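I do laundry the way some people do crosswords, a little every day and usually with a cup of coffee going cold somewhere nearby. A few of you wrote in after the ironing page asking how I keep the wash from taking over, so this one is all about the machine and the two feet of floor around it.

## Get the basket off the floor

This is my favorite and it costs nothing. Put a chair next to a front loader, set the basket on the seat, and you only bend once - into the drum - and then everything goes sideways. A plastic chair is perfect because a damp towel won't hurt it. Don't use one with a padded seat (I ruined a nice green one that way, and it smelled like a pond until spring).

Turn the basket so a handle points toward you. If it hangs over the edge of the seat a bit, push the heavy stuff to the end that's well supported, jeans and towels first, then socks and shirts wherever they land. And leave enough room for the washer door to swing all the way open! I've knocked a full load of whites onto the carpet, and I said things.

## The drawer

Pull the detergent drawer out every few weeks and look underneath it. Mine had a gray jelly in there the first time I checked. Most of them lift out if you press a tab at the back, but check your booklet before you start yanking. Soak it in hot water with a splash of white vinegar, go at the corners with an old toothbrush, and wipe out the slot it slides into while you've got the chance.

I also use way less detergent than I used to. Two tablespoons does a normal load in our soft water here in Tromberg. My cousin over in Grosumby has water like liquid chalk and needs nearly double, so go by your own tap.

## The door and the gasket

Wipe the rubber ring after the last load of the day. Pull the fold back with your fingers and run a dry cloth all the way around, especially at the bottom, where the hair and the grit and the occasional bobby pin end up. Then leave the door open a crack overnight. If you have small kids or a cat, you'll want to look in the drum before you shut it again.

For the glass, a cloth with a drop of dish soap and then a dry one. Dark glass shows every fingerprint, and I gave up on the spray stuff because it left streaks.

## If your washer sits on carpet

Lots of basements and back rooms have carpet tiles now, and they're better than I expected. One wet tile can come up and dry over a railing if it isn't glued down. Keep a spare or two from the same box. Check that all four feet are sitting firm, too: push down on each corner of the top, and if it rocks, adjust the feet with a wrench until it stops. Ours used to walk during the spin until I did this, and now it mostly hums.

Run a dry hand along the floor behind the machine once in a while. A slow drip at the hose can soak into carpet for weeks before you smell it.

## Keep the top clear

I used to keep everything up there - softener, clothespins, a plant, the mail. It all rattled off sooner or later. Now the top stays bare, and when I need a flat spot to fold a shirt, I have one. 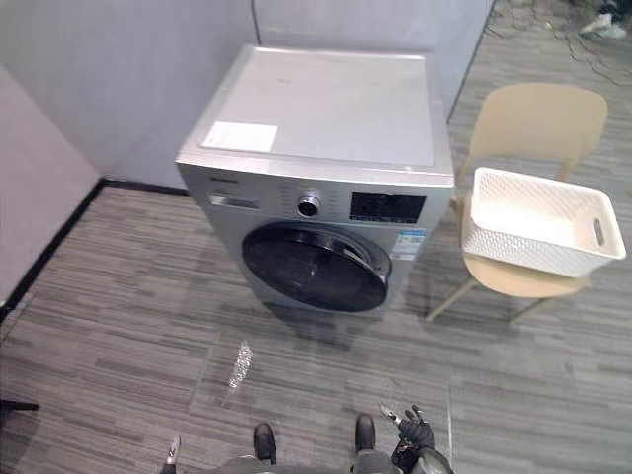
*Tromberg, July*

Chair on the right, basket on the chair, nothing on top of the washer. I'm still not in love with rectangular baskets for carrying up stairs, but they do sit nicely on a seat, and the woven-look sides wipe down fast with a damp rag.

Next month I'm doing stains, mostly tomato and grass, so send me your worst ones. And if anyone has a trick for keeping fitted sheets from swallowing the rest of the load, I want it, because the tennis ball thing did nothing for me.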